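Feb 28, 2013

Quick one, kids' lunch bell in 12 minutes.

So the moon unit. It was meant to run 2 weeks back in October and we are STILL going. Started with one kid in my room asking why the moon was out at morning drop-off. Couldn't let that go. We put a Moon Book by the window, everyone draws what they see, or what they think they see. Lots of bananas. One very serious triangle.

Tried the Brilier kit for phases. Pretty, but way too fiddly for four year olds, the little discs went everywhere. Went back to a lamp and a ball on a stick. Much better. Somebody's dad works out at Eltine and sent in a box of grey felt, so now we have craters as well.

Parents keep asking about worksheets. No worksheets. They're four! They can tell you the moon doesn't make its own light, and they'll tell you in the grocery store at full volume.

Things to sort before next week:
flour for the crater tray (my neighbours think I run a bakery)
send Birnik the centre's order, $500 limit, colour paper first
find the missing torch
finish the newsletter, it's at 2,000 words and definitley too long

More when I get a minute. Probaly not soon. 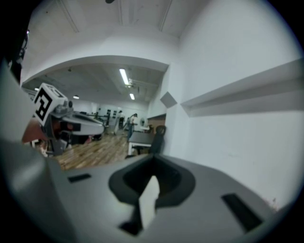
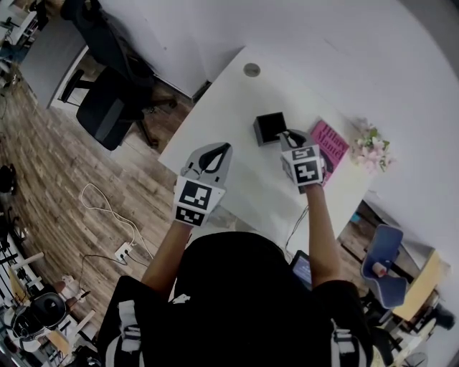 At the white table, pink book and little black box.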